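Notebook, soft furnishings bench and site work
Sep 2, 2025
Entry: U. Wanyama
Job: Kirui flat, balcony door, curtain pair (cream panel plus sheer)

Carried over from August: client says the lounge is too bright in the morning and the curtains "never sit right" at the sliding door. Sarita Bhatia did the first measure. I checked it before ordering anything and got the same drop on both sides, so the floor is level enough to ignore.

Rail to finished floor, 2089 mm. Target clearance for the cream panel is 12 mm. Sarita had pencilled in zero clearance for a fuller look. I have changed that. The door gets used for the washing, so the hem will be walked past with a full basket several times a week, and a hem that touches the floor will be grey by Christmas.

Sheer stays as is. Client likes it and it does its job in front of the balcony. Fullness is generous and the folds are even. No pulls found along the side hem. Washed cold, hung damp, no ironing, according to the client.

Cream panel: woven face, fairly opaque. Unlined. The Pallier sample book has a close match if we need to make up a second panel, but the dye lot will be different and I would rather not put the two next to each other in that light. Lining the existing panel is the cheaper option. Cedley lining is in stock in ivory. White would show at the leading edge.

Stack width with the panel drawn right back: 664 mm. That is more than I expected from one panel. Some of it is the old header tape, which has gone stiff and will not fold flat. Replacing the tape should bring the stack in, and the clear opening at the door will improve by whatever we gain. Will measure again after the tape is changed and enter the figure here.
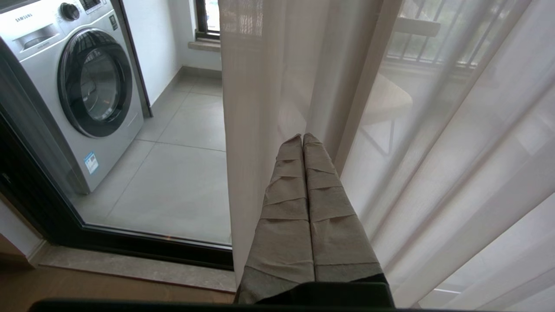
Cream panel at the sliding door, sheer to the right. Washing machine visible through the glass.

Handling notes. The panel creases easily when gripped and the folds want training. Dress it by hand from the header down, one fold at a time, then tie loosely at three heights with offcuts of the same lining. Leave the ties on for 3 days. Do not use clips, they mark the weave. The sheer needs none of this.

Light. With the sheer across, the balcony railing still reads through as an outline, as does the round table. Fine for daytime. Client asked if the sheer would give privacy at night with a lamp on inside, and I said no, draw the cream panel.

Door. Dark charcoal frame. The slider runs freely but the handle side comes close to the curtain when the panel is stacked on that side. Considered moving the stack to the other end. Against: the sheer would then have to share the space and both would bunch. Leave the stack where it is and fix the header tape first.

Rail is a Colow two-track, older pattern. Gliders on the front track are worn and two of the hooks have been bent back into shape with pliers at some stage. Replace the full set on the front track. Back track is fine.

To do:
Unpick header tape, keep the old one for pocket spacing.
Cut lining, allow for shrinkage, wash before cutting.
Order front track gliders.
Sarita to confirm hem weight. I favour the lighter chain; the heavier one knocks on the door frame.
Ring client re access for rehang, mornings preferred.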